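How Do Grown-Ups Buy a Robot Arm?
Money and Machines, Part 4

You can't pick up a robot arm at the grocery store. When a workshop or a school lab wants one, people have to plan for it, and the planning often takes longer than the shopping. On this page you will learn what goes into that plan.

Start with the job

The first thing to write down is the job. What will the robot do all day? Put small blocks on a spot? Press a stamp onto paper? Lift heavy boxes? A big, strong arm costs more than a small one, and it needs a bigger space. If the job is moving little wooden blocks, a small arm will do.

Next comes the question of how many arms. One arm can pick up a block and put it down. Some jobs go better with two, in the same way that it is easier to open a jar with two hands. Two arms cost twice as much as one, so the buyers have to be sure. 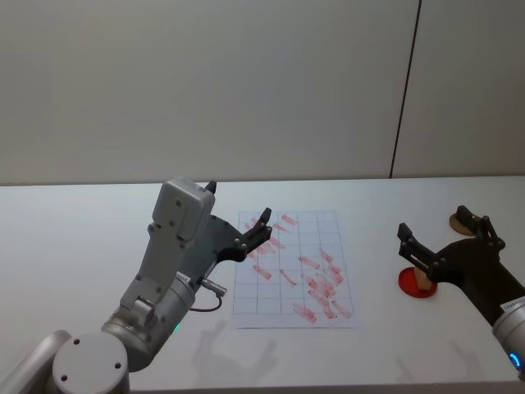 The arm is only part of the price. An arm with nothing on the end of it can't hold anything. The part that does the holding is called a gripper, and it is often sold separately. Many grippers have two fingers that open and close. There are other kinds too, such as suction cups, which work well on flat, smooth things like sheets of glass.

Then there are cables, screws, a computer to run everything, and a strong table. A table that wobbles is a problem. If the table moves, the block is no longer where the robot expects it to be, and the fingers close on air.

Making a budget

A budget is a plan for money. You write down what you have and what you need to buy, and you check that the second number is not bigger than the first.

Let's say the Wallgate Learning Lab has already paid for its arms. It has 600 dollars left for small things. The list might look like this:

Table
Spare gripper fingers
Spare cables
Blocks and other practice objects
Paper

Spare parts may sound like a waste, but fingers wear down and cables get bent. If the lab has a spare in the drawer, the robot can be fixed the same afternoon. If not, everyone waits for the mail.

Practice objects are the cheap part. Plain blocks, toy bricks, a flat disc and a printed sheet of paper can give a robot plenty to work with.
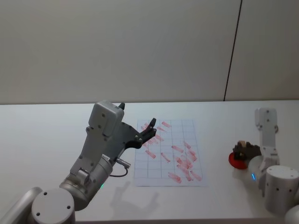
Two robot arms share one white table with a printed grid and a few small objects.

Planning the space

Arms need room to swing. Before buying, people measure the table and mark how far each arm can reach. If two arms are going to share a table, their reach should overlap a little in the middle so both can get to the same object. The computer program also has to keep them from bumping into each other.

People need a safe place to stand as well. Most labs put a stop button where a person can reach it fast.

Words to know

Gripper: the part of a robot that holds things.
Budget: a plan for spending money.
Reach: how far an arm can stretch.
Spare: an extra part kept for later.

Try it yourself

Pretend you are buying a robot to clear the table after dinner. Write down 5 things it would have to pick up. Which one would be the hardest to hold? Draw a gripper that could do it.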